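Write the Stop Rule Before You Write the Task

Oct 12, 2026
By Waltraud Sutter

Most of the safety paperwork I read for small robot cells starts in the wrong place. It starts with the robot. There is a page on reach and payload, a page on speed limits, a drawing of the table, and then, near the back, a short paragraph on who may stop the work and what happens after they do. I think that paragraph should come first, and I think it should be the longest thing in the file.

I have spent a good part of my working life reviewing procedures for shops that run light arms on benches. These are places like Atcombe, where the staff is small and the same person may write the program, run it and sweep up afterward. They don't have a safety department. They have a binder. What the binder says, and whether anyone can follow it at four in the afternoon, matters more than the quality of the fence.

The case that changed my mind came in June. I was asked to read the bench rules at Sidik, which runs two arms that share one table. The rules ran to 28 pages. They were careful, and most of what they said was correct. They told the operator how to check the grippers, how to load the program, how to log a fault. I asked the woman on shift what she would do if one arm stalled while holding a part over the other arm's side of the table. She knew what to do. She would press the stop, wait, open the gripper by hand with a palm under the part, and call the lead before restarting anything. It was a good answer, and none of it was in the 28 pages.

People tell me this is fine, because she knew. I don't agree. She knew because she had worked there for years. The next person will have the binder and nothing else.

Here is what I would put in the first section of any bench procedure.

First, who may stop the work. The answer should be everyone, and it should say so by listing the kinds of people who might be standing there, including visitors and cleaners. I have read rules that say "the operator may stop the cell," which leaves a cleaner wondering if she is allowed to touch the red button when she sees a sleeve near a joint.

Second, what state the arms go to when stopped. Do the grippers stay closed or do they open? Does the arm hold its position or sag? On a shared table this has to be written down for each arm, and for each arm while the other one is still powered. Wannasri's rules do this in a plain table with 5 rows, and it is the best page of its kind I have seen. You can read it standing up.

Third, who may start the work again, and what they have to look at first. This is the part most often missing. Stopping is easy to write about. Restarting is where a tired person presses the green button with a part still sitting in the wrong place. At a minimum the rule should say that the person restarting walks to the table and looks at both grippers and whatever is under them. Looking at the screen doesn't count.

There is a fair objection to all this. The arms on these benches are small, many of them run slowly, and a good number of the tasks are simple. Why write a long stop rule for an arm that picks up something the size of a toy block? An engineer at Praditberg put it to me more sharply. He said that if every trivial task needs a serious procedure, people will stop reading procedures, and then the serious ones get skipped too.

He has a point about length. I would cut most of what is in these files. The payload page can be one line with the model's manual kept next to it. The description of the task can shrink to whatever the operator needs to set it up. But I don't accept that a simple task makes for a simple stop.

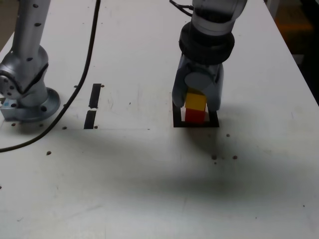 Stacking is as simple as bench work gets, and it still raises every question I listed. If the power drops when the fingers are on either side of a stack, someone has to know whether they will stay where they are. If a second arm shares the table, someone has to know whether it stopped too. A small part won't hurt anyone by falling over. A hand reaching in to set it upright is a different matter, and people do reach in, all the more when the job looks harmless.

I would also ask shops to be honest about marks on the table. Tape goes down for some good purpose, the purpose changes, and the tape stays. At one site I found 2 lines that three people explained to me in three ways. If a mark means "keep hands behind this," the procedure should say so. If it means nothing anymore, peel it off. An old line that looks official is worse than a bare table.

The last thing I want is practice. A stop rule that has never been used is a guess. Pick a moment in the shift, have someone press the button with a part in the gripper, and go through the restart with the page in hand. Where the page and the machine disagree, fix the page the same day. Sidik now does this when a new program goes onto the bench, and their file is shorter than it was in June. The stop section takes up most of it.

I am told a bigger review of our regional guidance is coming, and that it will have a lot to say about sensors. I hope it does. I would still trade a chapter of it for one clear page on who presses the green button, and what they must go and look at before they do.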